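Stuck at 249 followers on Tufa, what am I doing wrong?

budley_bakes
Okay so I've been posting on Tufa since August and I'm sitting at 249 followers. I post every single day, I use all the tags it suggests, and I reply to everybody. My cousin's dog has more than me! Has anyone tried one of those paid growth things like Nurkard? They keep popping up in my feed and I'm getting tempted.

slowscroll
Please don't. I paid for one month of Nurkard and got a pile of accounts with no profile photo. My likes went down, and when I stopped paying most of them disappeared anyway.

mintyfresh408
Gonna disagree a little. I used it for my shop page and went up by 408, and a few of those people did buy stuff. I think it depends on how picky you are with the settings – I only targeted people near Budley.

slowscroll
A few sales for what they charge though? I'd rather put that into a Sollum ad and at least see where the money went.

budley_bakes
Ugh, now I'm more confused than before lol. What about posting less? Somebody told me daily is too much.

tinyloom
I went from daily to three a week and nothing bad happened. I spend the extra time on one longer post, and those get saved way more. My last one was a plain how-to and it got 11 saves, which is huge for me. Start of it is pasted below if you want to see the style.

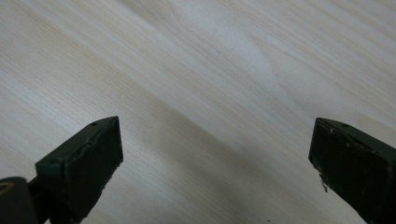 9 min read

"I used to write my captions last, with my thumb already over the post button. Now I write them first, the night before, and pick the photo to go with the words."

mintyfresh408
Nine minutes is long for Tufa! I'd bail after two.

tinyloom
Ha, fair. The people who stay are the ones who comment though, so I'm keeping it long.

budley_bakes
Gonna try three a week and skip Nurkard for now. Will report back next month.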